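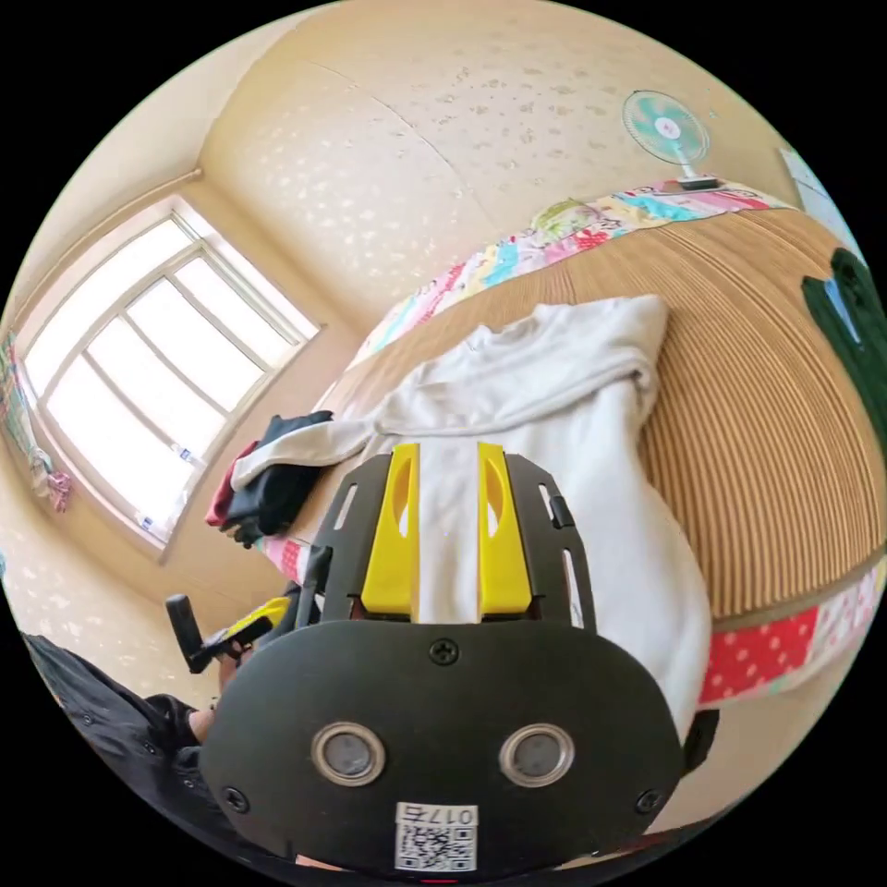 Station Bett, April: weißes Teil auf der geflochtenen Matte, dahinter die Patchworkdecke.

So, endlich mal wieder was ins Heft, bevor ich alles vergesse. Heute war die Wäsche dran, und zwar auf dem Bett und nicht auf dem großen Tisch im Werkraum, wo immer alles so schön glatt liegt (zu Hause faltet ja auch kein Mensch auf einer Werkbank!). Die Decke liegt ganz unten, darüber die hellbraune Matte mit den feinen Rippen. Mio Miyazaki wollte die Matte zuerst weglassen, ich bin inzwischen sehr dafür. Auf der bunten Decke sucht man sich bei gemusterten Sachen dumm und dämlich, auf der Matte sieht man sofort, wo ein Ärmel aufhört.

Angefangen haben wir gegen 14:47, viel zu spät, der Vormittag ging für das Plirnach-Regal drauf. Im Korb waren 17 Teile, querbeet, Helles und Dunkles durcheinander. Regel wie im Plan Skiramgate: alles aufs Bett kippen, nichts vorsortieren, dann Stück für Stück. Dunkles auf einen Haufen, Helles bleibt liegen und kommt danach.

Am meisten aufgehalten hat mich wieder das weiße Ding. Im Heft steht es als »Oberteil, weiß, groß«, und dabei lasse ich es. So zusammengeknüllt ist es vor allem viel Stoff mit einem dicken Wulst in der Mitte, und auf der einen Seite hängt es auch noch über die Bettkante. Wer da einfach irgendwo anfasst, zieht den ganzen Klumpen mit. Was bei mir am besten geht:

Erst den überhängenden Teil zurück aufs Bett holen.
Dann den Wulst an einer Falte fassen, ein schmaler Streifen reicht völlig, und langsam anheben.
Warten, bis der Rest nachrutscht. Nicht schütteln, sonst wandert die Matte mit!
Ärmel nach außen legen, glattstreichen, fertig.

Bei dünnen Hemden brauche ich den zweiten Schritt gar nicht, da genügt Schulter an Schulter. Bei dem weißen habe ich es ohne probiert und hatte hinterher einen Ärmel innen und einen außen. Bis zu 50 Sekunden gehen bei mir allein fürs Auseinanderziehen drauf, das steht so auch in der Tabelle.

Die Matte rutscht übrigens immer noch, vor allem an der vorderen Kante, da wo die Decke rot mit weißen Punkten ist. Ich habe an die Gummiunterlage von Talebi gedacht, die vom letzten Umbau noch im Schrank liegen müsste. Mio meint, zwei Wäscheklammern tun es auch. Kann sein, aber dann bleiben wir mit jedem Strumpf daran hängen. Probieren wir beides aus, erst Klammern, dann Gummi.

Offen: Nustden wegen der neuen Kleiderbügel anrufen (die breiten, bei den schmalen bekommt alles Schwere Beulen an den Schultern). Dunklen Haufen fertig falten. Und bitte, wer die Decke abzieht: die bunte Kante gehört wieder nach hinten, sonst passen die alten Notizen zur Lage nicht mehr.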